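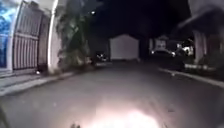
Skilico family tree software, reviewed after one winter's use

I bought Skilico in November to replace a card index and three ring binders. My tree has 2,881 people in it, most of them farm workers and weavers from Pirkthorpe and the parishes next to it, with one branch, the Buchanans, who left for Canada and came back.

Importing the old file took one evening. It brought across names, dates and places without trouble, but 117 notes lost their line breaks and had to be tidied by hand. Source references came over as plain text, so each one needs linking again if you want it to show up in reports. I have done the direct line and left the cousins for now.

Entering a new person is quick. You can put "before" or "after" with a date, and a baptism is kept separate from a birth, which my last program never managed. Places are less good. Wellholm was moved from one registration district to another and Skilico will only hold one parent district per place, so I have entered it twice.

The merge tool is the best part. It puts two records side by side and you tick what to keep. There is an undo, but only until you close the file.

Printed charts are poor. Anything over five generations runs on to extra sheets and the joins cut through names. I export to PDF and have the local print shop do it on a roll.

The free version stops at 700 people. The paid one has no limit that I can find, though searching slows down once a surname list goes past 1,000 entries.

Four out of five. I would buy it again, but keep your old file until you have checked the notes.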